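Handheld Gripper Sessions: Rules for Operators - FAQ

Does Dovthorpe follow the Turholm guideline?
Yes, for all work with handheld grippers. Site rules apply where they are stricter.

How long may a session run?
Up to 60 minutes. Log the break before starting the next one.

May two grippers work over the same table?
Yes. Agree on the order of picks first, and keep fingertips clear of the other operator's hand.

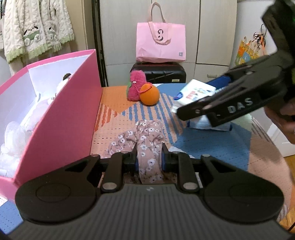

Soft items are gripped at a fold or gathered section - never by a loose thread or a label. Release the item before changing your hold on the tool.

When are finger pads replaced?
After 1,000 closures, or sooner if the surface is torn. Record the change on the tool card.

Who approves exceptions?
Edmund Bednarek, in writing.

Last revised January 10, 2018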